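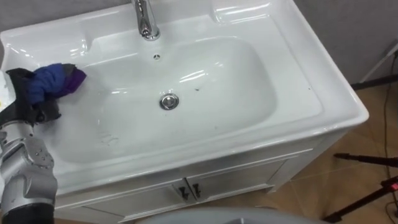
Vasque blanche, mitigeur chromé.

Notes des joueurs sur Fleltix : quelqu'un y croit encore ?

Je joue dans une ligue amateur sur Fleltix, 16 équipes. Dimanche dernier mis à part, je suis nul, je le reconnais. Mais là, mon latéral de Sernano prend un 4 alors qu'il a délivré la passe du but, et le gardien de Solberg, battu trois fois, sort avec 7. On me parle d'un algorithme « objectif ». J'aimerais savoir sur quoi il repose, parce que le match, je l'ai vu.

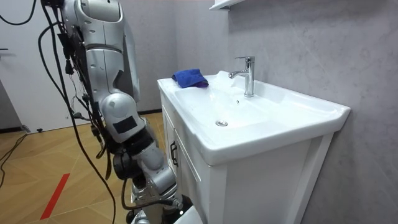

J'ai écrit au support en avril, réponse toute faite. Est-ce que l'un de vous a déjà obtenu une note corrigée ?

gradin_nord

Oui, une fois, et il a fallu insister. La note de base vient de Prostix, qui compte les ballons touchés, les duels et les pertes. Une passe décisive pèse peu si le joueur perd dix ballons à côté. Pour le gardien, les arrêts font monter la note plus vite que les buts ne la font descendre — c'est discutable, mais c'est écrit dans leur règlement.
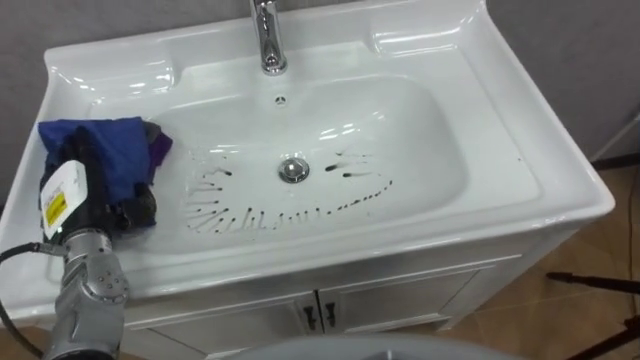 Pour réclamer, il faut passer par la fiche du match, pas par le formulaire général, et donner la minute de l'action. Ensuite on attend. Chez moi, 10 jours pour gagner un demi-point.

vieux_libero

laisse tomber, c'est du pifomètre. 2 144 points la saison passée et j'ai fini derrière un gars qui alignait des blessés

mi_temps_22

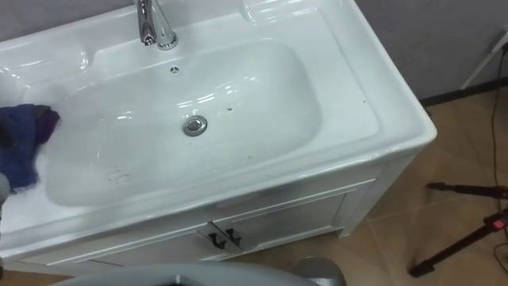 Je me méfie autant des notes que de ceux qui s'en plaignent. Tu as vu le match, d'accord, mais tu as surtout regardé ton latéral. Compare sur cinq ou six rencontres avant de crier à l'erreur. Et une note corrigée à la main, c'est un coup de chiffon bleu dans le lavabo : ça frotte à un endroit, le calcul derrière reste le même. Si Prostix publiait ses coefficients, on pourrait discuter. Pour l'instant je n'ai trouvé qu'une page d'aide très vague.

tribune_basse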